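Journée portes ouvertes de Cletby

La journée portes ouvertes de Cletby est une manifestation publique consacrée à la manipulation robotisée, organisée par la société Overo dans ses locaux de Cletby. Sa première édition s'est tenue le 14/04/2021. Elle est surtout connue pour sa démonstration principale, dite « de la brioche », au cours de laquelle un robot à deux bras est invité à déposer une petite brioche dans une assiette, exercice que la majorité des visiteurs déclarent maîtriser depuis l'enfance.

Origine

Overo développait jusque-là des logiciels de commande pour mains articulées et montrait ses travaux à ses seuls clients, dans une salle de réunion dont le projecteur tombait régulièrement en panne. L'idée d'ouvrir les portes revient à Diarmuid Foley, responsable des essais, qui souhaitait que les habitants de Cletby cessent de prendre le bâtiment pour un entrepôt de surgelés. Sa note interne, longue de 10 pages, en consacre deux au stationnement et une seule au robot.

La direction donna son accord en novembre de l'année précédente, à condition que rien ne soit lancé, versé ni découpé devant le public. Cette restriction élimina d'emblée les numéros auxquels l'équipe tenait le plus, dont le service du thé. Restait la pâtisserie.

Dispositif

La démonstration a lieu dans une cellule à parois blanches, autour d'une table blanche. Le robot y travaille avec deux mains à doigts noirs, complétées de pièces de couverture blanches et montées sur des poignets métalliques argentés. Le logiciel de commande porte le nom de Stement, choisi à l'issue d'une consultation interne dont le compte rendu a été égaré sans que personne le réclame.

La position d'attente est celle que les visiteurs photographient le plus volontiers. Les deux mains se tiennent droites de part et d'autre de l'assiette, paumes tournées vers l'intérieur, dans une attitude que le livret d'accueil qualifie de « neutre » et que le public rapproche plus souvent de celle d'un chef d'orchestre ou d'un convive impatient.

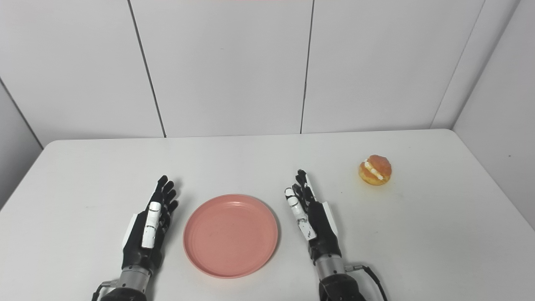 Les deux mains en position d'attente ; la brioche à la crème est posée à droite.

Le choix d'une brioche fourrée a fait l'objet de discussions. Les essais préparatoires recouraient à des cubes de mousse, très appréciés des ingénieurs et d'un intérêt dramatique limité. Une forme ronde et brillante, garnie de crème, parut plus éloquente : chacun, dans l'assistance, sait ce qui arrive quand on serre trop fort. L'assiette rose fut retenue pour se détacher nettement du plateau. Une proposition concurrente, en faveur d'une assiette blanche jugée plus élégante, fut abandonnée après un après-midi d'essais sur lequel les archives restent discrètes.

Déroulement

Chaque séance commence par une présentation orale. Celle de Foley, prévue pour durer deux minutes, a rarement respecté cette limite. Elle aborde la cinématique des doigts, le réglage de l'effort de préhension et, lorsque l'orateur n'est pas surveillé, l'histoire du poignet mécanique.

Vient ensuite l'exercice proprement dit. Le robot doit saisir la brioche, la soulever, l'amener au-dessus de l'assiette et la lâcher. La consigne affichée à l'entrée demande au public de garder le silence pendant la saisie. Elle n'a aucune justification technique, les mains étant insensibles au bruit, mais les opérateurs y sont attachés.

La tâche est confiée à la main droite. La gauche demeure levée de l'autre côté de l'assiette, prête à intervenir selon la documentation, et bénéficie à ce titre d'une réputation de grande sagesse auprès du jeune public.

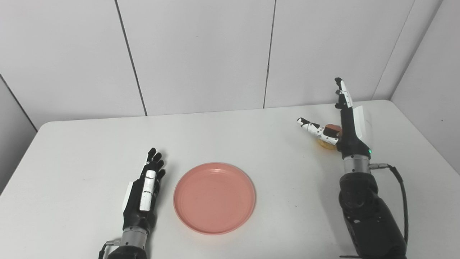

Pourquoi utiliser une main à plusieurs doigts plutôt qu'une simple pince ?
Une pince à deux mors est moins chère, plus facile à régler et suffit pour beaucoup de tâches répétitives. La main articulée devient intéressante lorsque les objets changent souvent de forme ou de consistance, car elle permet de varier les prises sans changer d'outil. Elle demande en contrepartie davantage de réglages et d'entretien.

Accueil

Le registre des entrées de la première édition fait état de 3 354 visiteurs, chiffre qu'Overo cite dans tous ses documents, y compris ceux qui traitent de comptabilité. Le registre ne distingue pas les personnes venues pour le robot de celles qui cherchaient les toilettes du marché voisin, fermées ce jour-là pour travaux.

Les réactions recueillies dans le livre d'or sont majoritairement favorables. Plusieurs visiteurs saluent la délicatesse du geste ; d'autres observent que leur belle-mère va plus vite. Un enfant a demandé si le robot avait le droit de manger la brioche ensuite. La réponse, rédigée par le service juridique, occupe un paragraphe entier de la foire aux questions.

La presse locale fut plus réservée. Un article regretta la lenteur des mouvements et la rareté des chaises. Overo répondit sur le premier point par une lettre détaillée consacrée aux vitesses admises en présence du public, et sur le second par l'achat de bancs.

La controverse Fuchs

La maison Fuchs, boulangerie de Cletby et fournisseur des viennoiseries du buffet, a contesté l'emploi du mot « brioche » dans le programme. Selon elle, l'article présenté relevait du petit pain fourré, catégorie voisine mais distincte, et sa fabrication ne pouvait en aucun cas lui être attribuée. Un erratum fut imprimé et glissé dans les livrets restants. L'usage n'a pas suivi, et l'on continue de parler de la démonstration de la brioche, y compris au comptoir de la boulangerie.

Éditions suivantes

Le format a peu évolué. La présentation orale est désormais assortie d'un minuteur, placé face à l'orateur et non face au public. Les visiteurs peuvent consulter sur un écran les courbes d'effort enregistrées pendant les essais, possibilité dont ils usent avec modération. Le service du thé figure de nouveau à l'ordre du jour des réunions préparatoires, où il est reporté chaque année à la suivante.

Voir aussi

Main robotique
Préhension
Robot à deux bras
Petit pain fourré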